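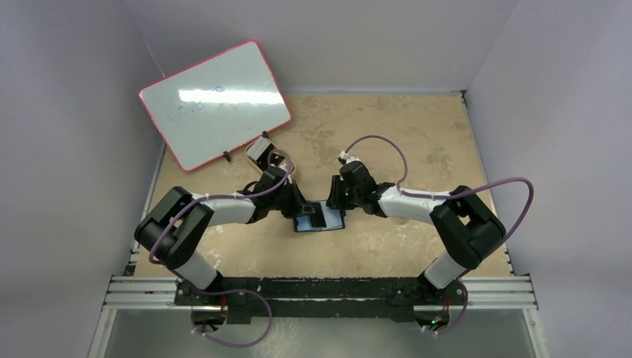

Why does a crystal radio need a long antenna? The set has no battery, so all the power that drives the earphone has to come from the station's signal.

Our group built the Tolunus receiver for the spring electronics unit. We wound the coil with 331 turns of enameled wire on a cardboard tube and connected a germanium diode as the detector.

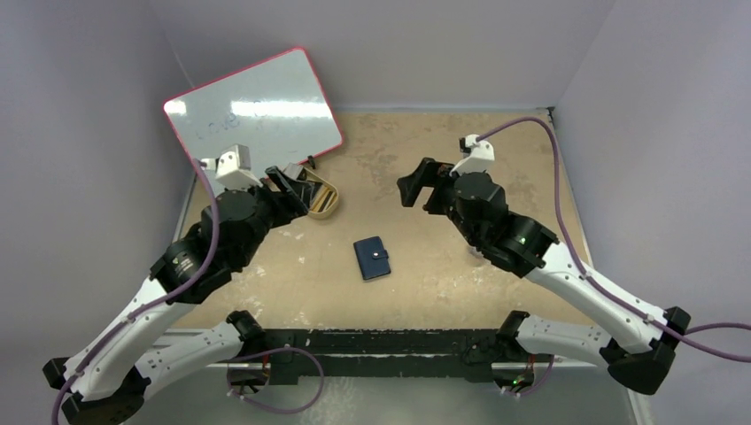 With the short antenna we heard only the Brindivlow station, and it was faint. The longer wire brought in two stations, but they overlapped near the top of the dial. Moving the antenna tap down the coil separated them and cost us some volume.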